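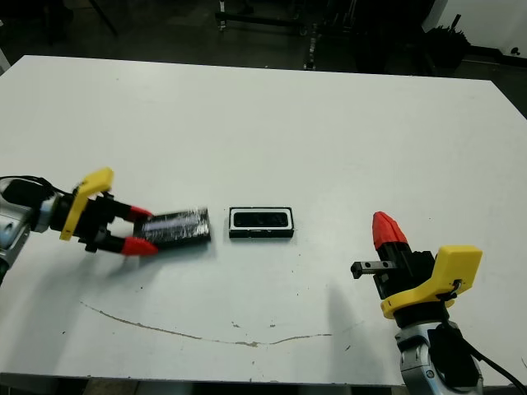

*Two arms, one table: the left one has the part, the right one waits its turn.*

## House rules for the two-arm benches: your questions

I'm Zeeshan Shaikh, and I look after the bench rules at Siltgate. I get the same handful of questions every month, so I finally wrote the answers down. Bug me if yours is missing!

**Why can't both arms go for the same part?**

They can, but only if your task sheet says so. Otherwise one arm holds and the other stays back until the part is set down or handed over. We adopted this after the Tiken trials in December, when I spent most of an afternoon straightening fingers (not my favorite job).

**How fast can I run?**

Keep it under 63 percent of full speed with a person at the bench. If you're trying a brand-new motion, start a lot slower than that and work your way up.

**Do I have to wipe the table down?**

Please do, at the start of your session. Old marks that won't come off are fine, just write them in the log so the next person doesn't scrub at them too.
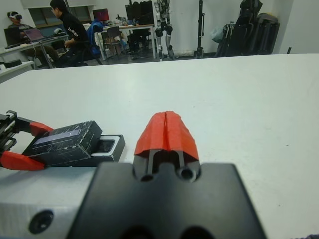 **Who is allowed to restart an arm after an emergency stop?**

The person who signed in as lead for that session, and only after walking all the way around the bench. If the lead has stepped out, wait for them. I know it's a pain, but I'd much rather you lose ten minutes.

**When do fingertips get swapped?**

Every 800 grasps, or sooner if you spot a crack. Spares live in the Gallier cabinet, and you need to change them as a set.

**Can I bring visitors?**

Sure, up to six, and they stay behind the floor tape while anything is powered. Tell Hijazi bench first if you're going to be loud, they record over there.

**Where do I report a near miss?**

In the red binder by the door, same day, even if it feels silly. I read every one.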